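Household sorting trays: Millum session report

30th April

Tendard has published notes on its mixed household goods session at the Millum workshop. The set combines garden, kitchen and craft items in a shallow metal tray with sloped sides. A hand fork with a lime-green handle is the longest-serving piece in the set.

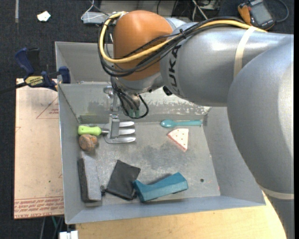
Items are chosen for differences in stiffness and outline. Foam and fabric give under light pressure; stone and metal do not. The 96-page item list, kept at Tumham, records the mass of each piece, with an upper limit of 400 grams.

Metal floors were kept for this session. Scratches and stains are left in place between cleanings, which are done every 6 weeks. 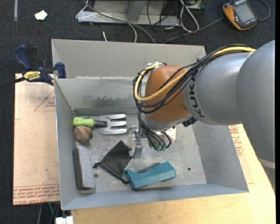

A revised list is due in June. It will add 2 garden tools supplied by Annamalai and withdraw any foam pieces below the minimum thickness.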